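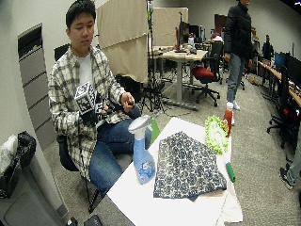 Meswood station works, which entrance is shut and till when?

Posted by Adjoa Aidoo
Friday, September 23, 2022

Hi all, quick one. Got off the 71 this morning and the Pernau Road steps were fenced off, no notice that I could see. Had to go all the way round by the car park with the pushchair. Is that it now till the new platform's done? Also is the lift going in on the north side or the south side, have heard both. And the drilling. We're on Owusu Street, back bedroom faces the tracks, it went on past eleven on Tuesday. Are they allowed? Thanks in advance

Nhyira Lamptey
Steps are shut until November, they're breaking out the old footings for the new footbridge. There IS a notice but it's stuck on the inside of the ticket hall door, so you only see it once you've walked round. Great.

Lift: both sides eventually. North first. The pit is dug and the base slab was poured last week, I go past it every day. South side can't start till they've moved the signal cables and that keeps slipping. Footbridge span is meant to be craned in over a weekend, no trains at all then, replacement buses from outside the library. They've not given us the dates yet.

For the pushchair, dont use the car park way, the kerb is awful. Go down Drandeo Lane and through the gate by the bike racks, it's open from 5 in the morning till the last train. Bit muddy at the bottom but flat.

Augustina Addo
it was always going to be a mess. they said the same about the bus station and look how long that took. I just get on at the next stop now

Ayuba Amegashie
On the noise. Night work is allowed when it's next to live track, but they have to letter the houses beforehand. We got one at number 192, so if you didn't, ring the site office and ask to go on the list. Ask for the piling dates as well, they do have them. Piling is the bad one, the drilling is nothing next to it.. They told me there's around two weeks of it left on the north side, then it's mostly steelwork in the daytime.

If it goes on past the hours in the letter, write down the start and finish times and send them in. My first complaint got nowhere as I'd just put "late". Second one had times on it and somebody rang back the next day.

Nhyira, are you sure the gate's open that early? Was locked when I tried it Monday, about twenty past. Might of been a one off.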